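Shoes by the Door: A Few Things That Work

Every household has a spot just inside the front door where footwear goes to breed. Ours used to produce a new pair of thongs every summer and, one memorable June, a single gumboot that fitted no one living at the address. I have since read a good deal about entryway organisation, most of it written by people who own two pairs of shoes and a fern. What follows is for everyone else.

Start with a number

Before you buy anything, decide how many pairs are allowed to live at the door. Our limit is 5. It was arrived at after a negotiation with Sem Van Wijk, who has shared this house with me long enough to know that a sixth pair will be smuggled in by Thursday. Anything past the limit goes to the wardrobe, the shed or the op shop, in that order of optimism.

Buy the low rack

Two tiers will do. Tall racks look marvellous in the catalogue, and by the second week the top tier is holding mail, sunglasses and a banana. A low one gives you nothing but shoes to put on it. I paid 50 dollars for a Hoven second-hand and have looked at the Zenetti, which costs 545 and holds the same shoes.

Screws work loose on timber racks. Go round them with a screwdriver every few months. Nip them up until they stop and then leave them alone, unless you enjoy splitting boards.

Slides on the top, slides on the bottom

House slides are the easiest footwear to store and the most often stored badly. They have no laces, no heels and no shape to lose, so people kick them at the rack from a distance and call it done. Put them side by side, toes to the back. You step in from the heel end, so that's the end you want facing you.

Keep pairs together on one level. It sounds obvious until you have three pale slides upstairs and three downstairs and are standing there in one cream and one grey.

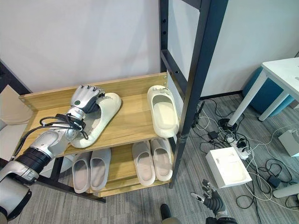
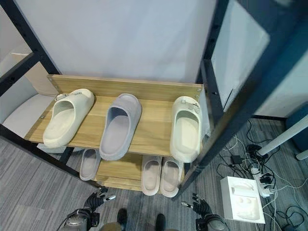
Slides on both levels, all of them some shade of pale.

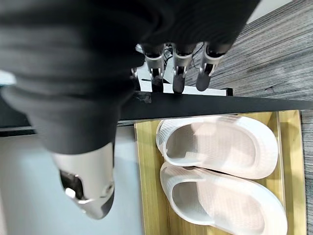
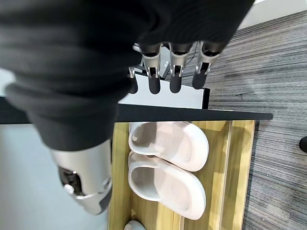

If your lot all wear near enough the same colour, as mine do, mark them. A dot of nail polish under the footbed will do it. Ama Tsikata down the road uses initials in laundry marker, and has three children whose initials are all K, so think it through first.

Cleaning pale slides

Cream is a brave colour for something you walk on. Warm water, a squirt of dishwashing liquid and an old toothbrush will shift most of it. Work round the edge of the footbed, where the grey line forms, then rinse and leave them standing on their sides in the shade. Direct sun turns some pale foams yellow. I've lost a pair that way, on a Perth balcony, between breakfast and lunch on a day that would have melted a candle.

Skip the bleach. Skip the dishwasher as well, whatever your brother-in-law says. If there's a buckle, dry it with a cloth so you don't get a rusty little smile on the strap.

Bicarb sprinkled on the footbed overnight deals with the smell. Tap it out over the garden, away from the doormat.

Under the bottom shelf

Dust, sand, one sock, a bus ticket. Pull the rack out on a Monday, when you're already cross, and run the vacuum along the skirting board. Felt pads on the feet of a metal frame save the floorboards and make the pulling out a good deal quieter. Cut them slightly smaller than the foot, or they'll collect fluff like a prize poodle.

Wet shoes

They don't go on the rack. Keep an old oven tray near the door and stand them on that until they've dried. Newspaper in the toes helps with sneakers and boots, changed once it's soggy. Timber shelves that get dripped on all winter will go black along the grain, and no amount of sanding makes you feel better about it.

Guests

Leave a gap. One empty width on the bottom shelf is plenty for a visitor's pair, and it stops them lining their shoes up on the step, where Arthur will have them. Arthur is a beagle. He prefers leather but isn't proud.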